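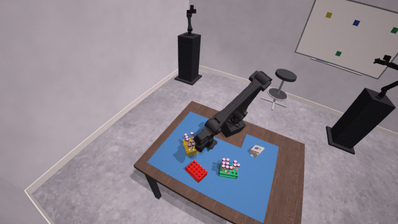

1/ Maintenance notes on the Dravalport cell, sim side. I rebuilt the scene over the past week after the base frame drifted out of agreement with the calibration file. The base bolts straight to the wood through the notch in the mat, and that detail caused most of the trouble. Someone had re-exported the table with the origin on top of the mat. Every z value in the arm chain was then off by the mat thickness, 2 mm.

2/ A 2 mm error doesn't show up in free motion. It shows up when the fingers come down on a tube cap and the contact force spikes before the gripper has reached its close height. The old fix was a z offset in the grasp script. I took that out first. If your scene has an offset in a script with no comment next to it, find out what it is hiding before you touch anything else.

3/ Order of work:
Freeze the arm at home.
Set the table origin to the wood surface, center of the bolt pattern.
Parent the base to the table and the mat to the table. Never the base to the mat.
Zero all joint offsets and reload them from the Norketum file.
Run the touch-off routine at the mat corners and log the residuals.

4/ Touch-off residuals before the rebuild were all the same sign. That is an origin problem. Mixed signs would have meant a joint offset or a bent link frame, and I would have started at the shoulder. After the rebuild they were mixed and small, and I left them alone.

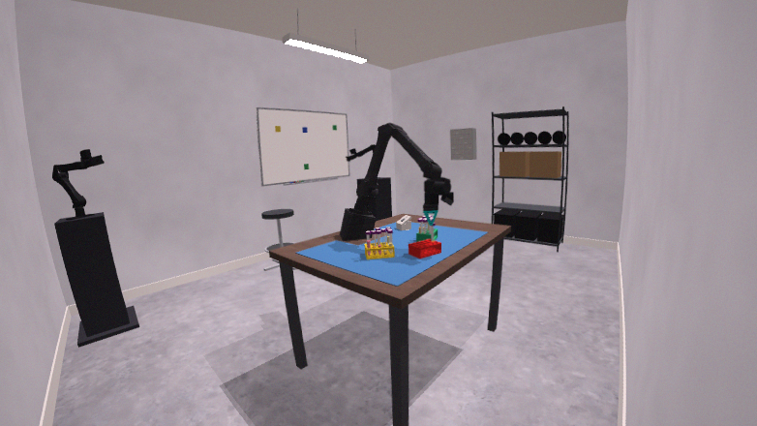
Arm reaching over the right side of the mat. Pedestal arm at left.

5/ Collision meshes next. The full visual mesh of the arm had been used for collision, 2,751 faces on the forearm alone. I replaced it with convex hulls per link and got the forearm down to 149. Step time dropped enough that I could halve the time step and still run faster than before.

6/ Hulls have a cost at the wrist. The gripper housing sticks out to one side, and a single hull fills in the gap between the housing and the fingers. The arm will then report a collision with a rack it has not reached. Split the wrist into separate hulls: housing, finger carrier, each finger. Do the split by hand. The Seixas tool guesses, and it put part of a finger in the housing group.

7/ Racks. Don't hull a tube rack at all or the holes close up and the tubes get pushed out at reset. Build it from boxes and leave the holes open. Clearance between tube and hole needs to be larger than the contact margin, otherwise the tubes buzz in place and slowly climb. If you see caps at uneven heights after a long idle, check this before you blame the solver.

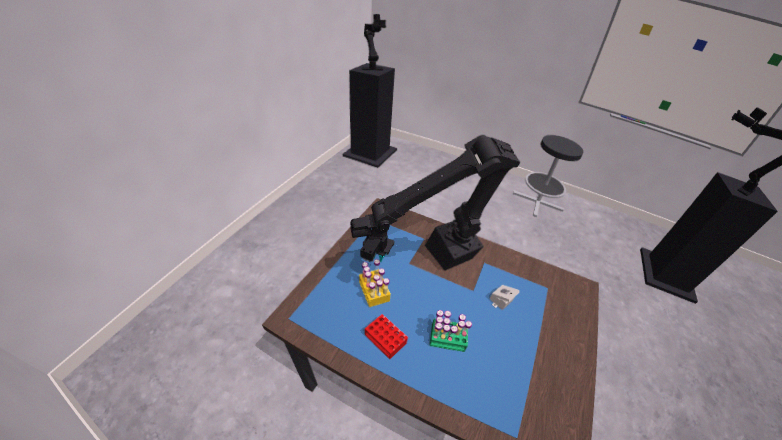
One reply asks why I don't just fix the tubes to the rack until the gripper closes and then release them, since that would kill the buzzing. It would. It also hides a bad approach: with the tubes pinned, a finger can lean on a cap and nothing moves, so the run logs as clean. I want the neighboring tubes free so that they tip when the approach is wrong. Pinning is fine for checking reach and nothing more.

8/ Same person asked about the empty red rack. It gets the same treatment as the green and yellow ones, full box build, same margin. I also set it at an angle on the mat on purpose. A planner that only ever sees racks square to the table will pass every test and then clip a corner the first time one is rotated.
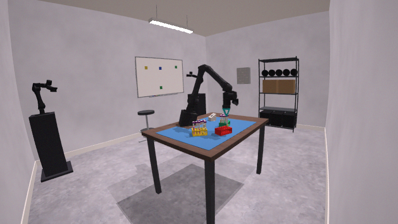
9/ Gripper. The Cotar fingers are an open framework, and the linkage is a closed loop. Most importers cut the loop and leave one side loose. Check it by commanding a slow open and close in free air with gravity on. If one finger lags or sags, the loop constraint is missing. Add it back by hand at the last pin, then raise the solver iterations until the two sides track. Write down the number you stopped at.

10/ Damping on the finger joints came over as zero. With zero damping the fingers ring for a while after each close, and a tube held during that time works its way down. I set it from a step test and did not tune it further.

11/ Pedestal mounts. They are static in this scene, so strip the joints and make them fixed bodies. Keep their collision shapes. The elbow of the main arm swings wide when it folds back and it needs something to plan around.

12/ Acceptance run was 871 pick and place cycles from random rack poses. One fault, a tube that landed on the rim of its hole and stayed there. The log and seed are saved with the scene. I have not decided if that is a margin problem or a real placement error.

13/ Scene file is tagged 5th August. The older one stays up until December for anyone with scripts that still carry the z offset. Remove the offset when you switch. With both the new origin and the old offset, the fingers stop high and close above the caps.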